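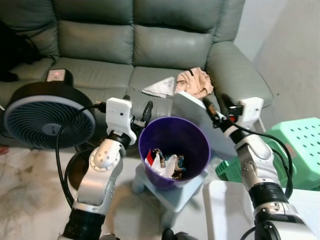 Projects > Housing and Daily Life > Student Reports

What happens to sofas in Dudgate when tenants move out

02/01/2025
By Duygu Ekinci, Malte Eichhorn and Lovely Sison, Skermont College
Last updated 4 days ago

Introduction

Dudgate has a large rental market and most of its furnished apartments change tenants at least every other year. When people leave, large furniture is the hardest thing to deal with. A chair can go in a car. A sofa usually can't, and many end up on the curb with a "free" sign on them until the city picks them up.

Our project looked at what happens before that point. We wanted to know how often sofas are offered for reuse, what condition they are said to be in, and why some find a new owner while others don't. We chose sofas over beds or tables for two reasons. They are bulky, so the cost of moving them matters, and they wear in ways that people can see and argue about.

Where the data came from

The main source was Stereo, the local listings board. It started as a place to sell audio equipment, which explains the name, but it is now used for almost everything. The site keeps closed listings online and shows whether the seller marked the item as gone, withdrawn or expired. That made it possible to look at old listings without contacting anyone.

We copied furniture listings by hand into a spreadsheet over one semester. The full set has 1,455 listings, of which 391 are for sofas or sleeper sofas. Armchairs and footstools were left out unless they were sold as part of a set. If the same item was posted again within a month, we merged the two entries.

For each sofa we recorded the asking price, covering material, stated condition, pickup terms and outcome. We also noted whether the listing gave measurements. Malte did most of the entry and Lovely checked a sample against the original pages. The errors she found were nearly all in the material column, where "leather look" had been entered as leather.

We also interviewed two people outside the college. Luminița Vlad manages rental apartments on the north side of town. Matěj Kopecký repairs furniture at Mohammadi, an upholstery shop near the bus station. Both read the parts of this report that quote them.

Material and condition

Fabric sofas were the largest group, followed by leather and then imitation leather. Leather sofas were more likely to be marked as gone, even though sellers asked more for them. Imitation leather did worst. Many of those listings mentioned peeling, and sellers often dropped the price more than once before letting the listing expire.

Kopecký was not surprised by this. He told us that peeling in imitation leather comes from the top coating separating from its backing, and that a repair rarely lasts. Real leather behaves differently. It creases where people sit and gets softer with use, and he does not count that as damage. Seams are what he checks first, then the edges of the seat cushions, then the arms. Those are the places where skin oils and rubbing do the most work.

We had planned to use the condition stated by the seller as a variable, but it turned out to be close to useless. Most sellers wrote "good" or "used, good." Two listings for the same model, one with a clear tear and one without, both said "good." In the end we used the description text and looked for named faults such as stains, tears, sagging and pet hair.
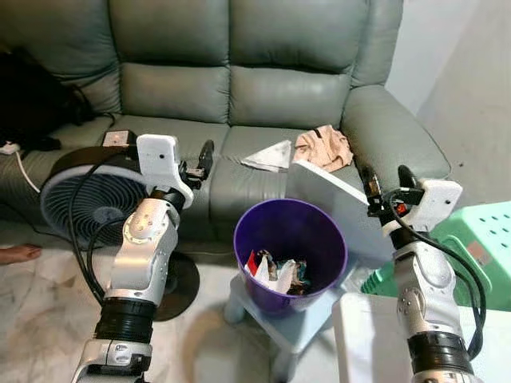
Naming a fault did not hurt a listing as much as we expected. Sofas with one clearly described fault were marked as gone almost as often as sofas with none mentioned. Listings with very short descriptions did worse than both groups. Our guess is that buyers don't want to arrange transport for something they know little about, though our data can't prove that.

Size and transport

Measurements mattered more than any other single item in the listing. Many apartments in Dudgate are in older buildings with narrow stairs that turn at each landing. A buyer needs the depth and height of a sofa as well as the length, and most sellers gave only the length or nothing.

Three-seat sofas were the most common size. Sectionals were less common, but they did better than we expected, and several sellers pointed out that they come apart. One-piece sofas for 4 people did poorly at any price.

Pickup terms were also important. Nearly all listings said pickup only. The small number that offered delivery or help with carrying had better outcomes, including some at the higher end of the price range. Vlad said the same from the landlord side. When she has two people available to carry, a sofa is gone in a day. When she doesn't, it sits in a hallway and other tenants complain.

Timing

Listings rise sharply at the end of the lease year. Vlad told us that in her buildings most tenants decide what to do with furniture in the last week, when they are also cleaning and returning keys. Sofas posted in that week had the shortest time online and the highest share of withdrawn listings. We think many of these were simply put out on the curb.

November was the best month for sellers. Few sofas were posted, and most were marked as gone. We don't have a good explanation for this.

Problems with the method

The status "gone" depends on the seller. It could mean sold, given away or thrown out. We sent messages to a few sellers to ask, but too few replied for us to use the answers.

Stereo is also not the only way people pass on furniture. Vlad said that a good part of it happens between the old tenant and the new one, with no listing at all. Those sofas never leave the room and don't appear in our data. A study that followed apartments would give a fuller picture than one that followed listings.

Lastly, one semester is short. Duygu went back later to fill in the earlier months from closed listings, but some had lost their text.

Suggestions

Stereo could add fields for height and depth to its furniture form. We wrote to the site about this and received a short reply saying it would be considered.

Landlords could ask about large furniture when a tenant gives notice. Vlad has started doing this with a line on her move-out form, and has agreed to share the answers with the next group of students who take up this topic.

The college housing office has a hand truck and moving straps that students can borrow. It is listed under "equipment" on the housing page, below the vacuum cleaners, and none of the students in our class had heard of it. A notice in the residence halls before the end of the lease year would be an easy first step.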